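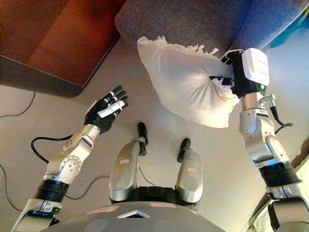 **leire_iglesias**

I finally got to the Coptic manuscript show at the Montes on Sunday and I'm still buzzing! It's only two rooms, so don't let the website scare you off with that talk of a "full afternoon" (though I did stay until they closed). I'd spent January learning the alphabet from the Prelside handbook, fully expecting to recognize nothing. Then I got to the third case, with the psalm leaf, and I could sound out a word. Out loud. A man next to me moved over.

It was just ⲛⲟⲩⲧⲉ, "God," and I know it's one of the first words anyone learns. I don't care! Somebody wrote that with a reed pen more than a thousand years ago and I read it off the page like a street sign.

Who else has gone? And did you study up first or go in cold?

---

**fulgencio_f**

Went opening week, totally cold, and loved every minute. I'd say don't study. If I had known the letters I would have spent the whole time squinting at them, and I'd have missed the margins. There's a bird in the margin of the homily leaf, second room, left wall, that looks furious about something. Go back and find it.

Also the audio guide is 40 minutes and worth it, even if the narrator says "parchment" for the papyrus pieces twice.

---

**leandro_ortuno**

Have to disagree with Fulgencio, friendly as ever. You don't need the language, but the alphabet is mostly Greek plus 6 extra letters in Sahidic, taken from Demotic. If you had any Greek in school you can get it in a weekend. And then the little lines over the sacred names jump out at you, the places where the scribe shortened "Jesus" or "Lord" and drew a stroke on top. Without that, you walk right past them.

The audio guide never mentions those strokes at all. I waited the whole time.
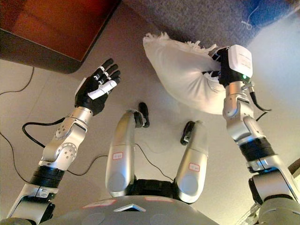

**Encarnación Llorente**

Leandro, it does mention them, at stop 17! You have to key it in yourself, the guide skips it if you let it run. I only found it because I hit the wrong number looking for the binding.

Speaking of which, can we talk about the binding? The leather cover in the last case has a cross on it so finely tooled that I went around that case until the guard started nodding at me.

---

**leire_iglesias**

STOP 17?? I let it run. I have to go back.

Fulgencio, I saw the bird! I thought it was a fish. Now I have to go back for that too.

---

**ezequiel_c**

It's a fish.

---

**fulgencio_f**

It has feet, Ezequiel.

---

**ezequiel_c**

I looked at it for a good long time, and those are fins. I'll grant you the expression. The catalog just says "animal," so even Kollness wouldn't commit, and they printed a whole page on the ink.

For anyone on the fence about the catalog: the color plates are gorgeous, but the transcriptions are tiny. If you want to practice reading, the Vulano workbook is cheaper and lies flat on a desk.

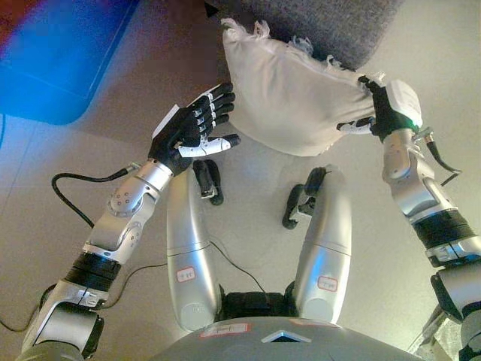
## Going back as a group?

**leire_iglesias**

Splitting this off because three of you messaged me. I'm up for a second visit if anyone wants to join. I'd like to get there when the doors open and do the psalm leaf before it gets crowded, then stop 17, then settle the fish.

**Encarnación Llorente**

In! I'll bring a small magnifier, they allow them as long as you stay behind the rail.

**leandro_ortuno**

Me too. I'll make a one-page letter chart and bring copies, including one for Fulgencio whether he likes it or not.

**fulgencio_f**

I'll take it, and I'll be using the back of it to draw the bird.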